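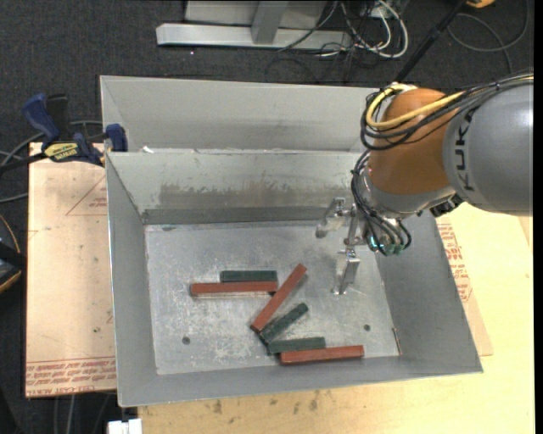

The students of the automation workshop at the Cirbridge technical college began this week the second part of their bin picking project, which they call Nina. In the first part the robot had to take parts that were placed in known positions. Now the parts can lie in any direction, and the students think that this is where the real work starts. For the training they use reddish-brown and dark green blocks in a grey metal bin with sloping sides, and the KUKA arm must go down between the walls with its gripper and take one block at a time.

The group has 20 students, most of them in their second year. They are divided into small teams, and every team writes its own program for choosing which block to take first. Their teacher, Hortensia Palomino, gives them the same arm and the same time, but she does not tell them which method to use.

"Some of them look first for the color, some look for the longest side," she explained. "I prefer that they try and lose one afternoon. After that they read the manual with more interest."

According to Eliécer Mosquera, who is responsible for the vision program in one of the teams, the light was the first difficulty. The metal floor of the bin has many scratches and it reflects the blocks, so the program sometimes found a block where there was only a reflection. His team lowered the lamps and repeated the calibration, and the number of false blocks went down. They are still not satisfied with the dark green ones.

Another team, with Yesenia Chávez and Pascual Bravo, works mainly on the movement of the arm. Two blocks that lie close to each other are difficult for them – the finger of the gripper needs a little space, and if the program chooses the wrong side, it pushes the second block against the wall. Yesenia has proposed to let the arm separate the blocks first with a short push and then take a new image. Pascual does not agree, as the push costs time and the competition rules give points for speed also. They will test both ideas.

Up to 30 Oct 2026 the teams together have registered 114 complete attempts in the laboratory notebook, both the good and the bad. The plan is to reach 1,000 before the regional student meeting in December, which will take place in Tralel. Each school there will receive a bin prepared by the judges and will have no chance to see it before.

The travel and some spare parts are paid by Flanach, a local company that makes packaging machines. The company gave 3,000 dollars to the workshop and also offered visits to its plant. Hernán Pacheco, an engineer of the company, comes to the laboratory to review the safety rules with the new students and to answer questions on gripper design.

The workshop still has places for students of the first year, also for those who have no experience in programming. Those who are interested can speak with Ms. Palomino in the robotics laboratory after the afternoon classes. Closed shoes are obligatory, and long hair must be tied before entering the area of the robot.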